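Morsy Manipulation Benchmark: Set-up Guide
Section 4. Soft food trials

Revised 24/10/2022

4.1 Purpose

This section covers the soft food part of the benchmark, in which the arm takes hold of a piece of food standing in a shallow tray, lifts it clear and puts it down again. The Hiltlow policy was trained on 316 demonstrations of this task. Results can be compared with the published Hiltlow figures only if the set-up below is followed.

Complete Section 3 (wrist camera alignment) before you start. If the fingers have been removed for cleaning since the last alignment, do it again.

4.2 Preparing the work surface

1. Wipe down the surface and let it dry. Use a matte, single-colour covering. Glossy coverings produce highlights that the grasp detector reads as tray edges.

2. Put the tray down with its long side parallel to the base of the arm. A plain white tray with a raised rim is preferred.

3. Switch on the diffuse lights and turn off any spotlights. Lock the camera exposure from the Zedgate panel.

4. Clear everything else out of the workspace, including the cleaning cloth.

Note: White bread on a white tray is a deliberate choice. The contrast is poor and the policy has to find the item largely from shading and the colour of the filling. Do not swap in a dark tray to improve your score.

4.3 Placing the item

1. Stand one sandwich wedge upright on the floor of the tray with the cut face toward the wrist camera. The filling should show as separate bands of colour.

2. Leave the wedge slightly off centre. The start positions are listed in the trial sheet and must be run in order.

3. Check that the wedge stands without support. If it leans, trim the bottom edge or use another one.

4. Jog the arm to the pre-grasp pose with the fingers fully open.

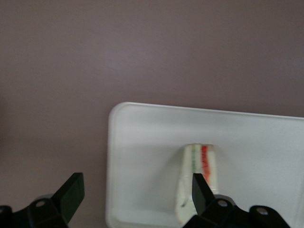

The opening between the fingers is not centred on the item at pre-grasp. The offset is part of the test, and the policy is expected to correct it during the approach. Do not jog the arm sideways to even up the gap.

Caution: Keep hands out of the tray once the arm is enabled. The force limit for this section is set low, but the fingertips can still pinch.

4.4 Running a trial

1. Select "Soft food" in the Zedgate panel and enter the trial number.

2. Press Start. The arm waits four seconds before it moves.

3. Let the attempt finish. Press Stop only if a finger hits the tray rim or the item leaves the tray.

4. Score the attempt on the sheet: 2 for a clean lift and return, 1 for a lift with visible crushing or lost filling, 0 for anything else.

5. Replace the wedge after 10 attempts, or sooner if the bread has torn or dried out at the corners.

A full run is 156 attempts and takes roughly a day, including changes of bread.

Note: Blurred wrist frames are normal while the arm is moving. Do not delete them. The Lilitz baseline was evaluated with blurred frames left in, and removing them makes the two methods impossible to compare.

4.5 After the run

1. Disable the arm and remove the fingers.

2. Wash the fingertips in warm soapy water. Crumbs collect around the bolt heads on the brackets, so use a soft brush there.

3. Export the log and keep it with the scored sheet.

4. Put used bread in the organics bin. Do not eat it.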